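Closcombe Duvet Cover in Pink and White Patchwork
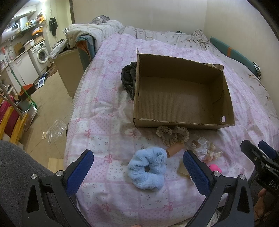
Why we keep making it

The Closcombe was the second cover Sioned Prydderch ever drew for us, and it's the one people write in about. It's a printed patchwork, so you get all the small squares and changing patterns of a pieced quilt in one smooth piece of cloth. There are ribbon bows, dotted diamonds and tiny flowers, all in pale pink and white, and the squares are small enough that the whole bed reads as soft pink from the doorway and turns into little pictures once you're lying on it. We love that!

Sioned worked the pattern out on graph paper on her kitchen table one October, and the bows are still her pencil bows, scanned and cleaned up a little. A few of them lean. We left them leaning.

The cloth

100 percent cotton percale, woven plain and finished without any shine. It feels crisp for the first few washes (some people adore this stage, some people can't wait for it to be over) and then it relaxes and gets that dry, worn-in softness that good percale has. If you sleep hot, you'll like it. If you want something heavy and cozy for January, look at the Flademura instead, which is brushed on the inside and a good deal warmer.

The pattern is printed on the top side only. The back is plain white percale of the same weight, so you can flip it when you want a quieter bed.

Sizes

Twin: 68 x 90 inches
Full/Queen: 90 x 92 inches
King: 106 x 92 inches

Measure your comforter before you order, even if you're sure. Comforters sold as "queen" vary by several inches from one maker to the next, and a cover that's a touch smaller than what goes in it looks plump and lovely, while one that's too big slides around all night. Two inches under is my favorite.

Closure and ties

Buttons along the foot, set close enough together that your toes won't find a gap. They're flat and they sew back on easily, and there are 2 spares stitched to the care label. Inside you'll find ties in all four corners and, on the King, one more at the middle of each long side. Chunhua Jia in our sewing room pushed for those extra ties for ages, and she was right. Tie them in a bow around the corner of your comforter and the whole thing stays put.

If your comforter has no loops, pinch up a corner, wrap the tie around it twice and knot it. Works fine.

Washing

Wash it before the first use, on its own, in warm water. After that, warm or cool with anything else that's pale. Do up the buttons first or you will pull out three socks and a pillowcase that crawled inside.
Tumble dry low and take it out while it still feels the slightest bit damp. Shake it hard and lay it straight on the bed.
Iron if you enjoy ironing. Medium heat, on the plain side.
Please skip the bleach and the optical brighteners, which turn the pink a bit gray over time.
Expect it to shrink up to 3 percent in the first wash. The sizes above are before washing.

What goes with it

Plain white sheets, always. I also keep coming back to the Olent sheet set in oatmeal, which takes some of the sweetness out of the pink and makes it look more grown up. The Eynon blanket in slate blue folded across the foot is gorgeous too. I'd stay away from a second floral unless the flowers are really large, and then go for it!

Pillowcases are sold separately, in the same print or in the plain white. A mix looks best to my eye: printed ones in front, plain ones behind.

A few things people ask

Does the print line up on both sides of the bed? The squares run straight from head to foot and start at the same point on each side, so yes, as long as you've centered it.

Is it a child's cover? We get this one a lot. It sells for kids' rooms and for guest rooms and for people in their seventies. It goes wherever you'd like a pretty bed.

Will the pink fade? A little, evenly, over years. Keep it out of strong window light when you're drying it and it'll hold longer. My own has been through something like 60 washes and I still like it best of anything in the linen closet.

Can I buy the fabric by the yard? Sometimes. We put out ends of rolls when we have them, on the remnants page, and the Closcombe goes fast.

Page last updated June 2, 2023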